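How does a leaf become a cup of tea?
By Till Ostermann
Food and Drink for Younger Readers
2019-08-07

Black tea, green tea and white tea all come from the same kind of plant. Its full name is Camellia sinensis, and it is an evergreen bush with shiny leaves and small white flowers. Peppermint tea and camomile tea are made from other plants, so people who work with tea often call them herbal infusions.

Where does tea grow?

Tea likes warm days, plenty of rain and soil that is slightly acidic. A lot of it grows on hillsides, where rainwater can run away and the roots do not sit in a puddle. China, India, Kenya and Sri Lanka all grow large amounts.

If you leave a tea plant alone it will turn into a tree. Farmers keep cutting it so that it stays as high as a grown-up's waist. Cutting also makes the plant send out lots of new shoots.

Picking

For good tea, pickers usually take the bud at the tip of a shoot and the 2 young leaves next to it. The older leaves lower down are tougher and make a rougher drink. Some farms pick by hand and some use machines that work a bit like hedge trimmers. Machines are faster, but they also pick up stalks and old leaves, which may have to be sorted out later.

What happens in the factory?

Tea leaves start to change as soon as they are picked, so the factory is often very close to the fields. Most black tea goes through these steps.

Withering. The leaves are spread out in a thin layer and air is blown through them. They lose water and go soft and floppy, like lettuce that has been left out of the fridge.

Rolling. The soft leaves are twisted or crushed. Juices inside the leaf come out and meet the air.

Oxidation. The leaves are left to rest. Oxygen in the air reacts with the juices and the leaves turn from green to brown. You can see something similar when you cut an apple and leave it on a plate.

Drying. Hot air stops the change and takes out nearly all the water that is left.

Sorting. The dry tea is shaken through sieves to separate big pieces from small ones. The very small bits are called dust, and they often go into tea bags.

Why is green tea green?

Green tea is heated soon after picking, either with steam or in a hot pan. The heat stops the leaves from turning brown. Oolong tea is somewhere in the middle. It is allowed to change for a while and then it is heated.

What does a tea taster do?

A tea taster tries lots of teas and decides which ones to buy or mix together. At Bisten, a small tea company, there are 13 cups on the tasting table in the morning and 40 on a busy day. Each cup is made with the same amount of tea and the same amount of water, and left for the same time. Otherwise it would not be a fair test. The taster slurps each tea loudly from a spoon, which spreads it over the whole tongue, and then spits it out.

Words to know

Blend: a mixture of different teas.
Infuse: to soak something in water so that the flavour comes out.
Caffeine: something found in tea and coffee that can make people feel more awake.

Try it yourself

Ask an adult to make 2 cups of the same tea, one with hot water and one with cold. Look at the colour after a minute, and again after five.
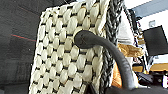 Hot water pulls the colour and flavour out of the leaves faster, so the hot cup should be darker both times. Let it cool before you taste it.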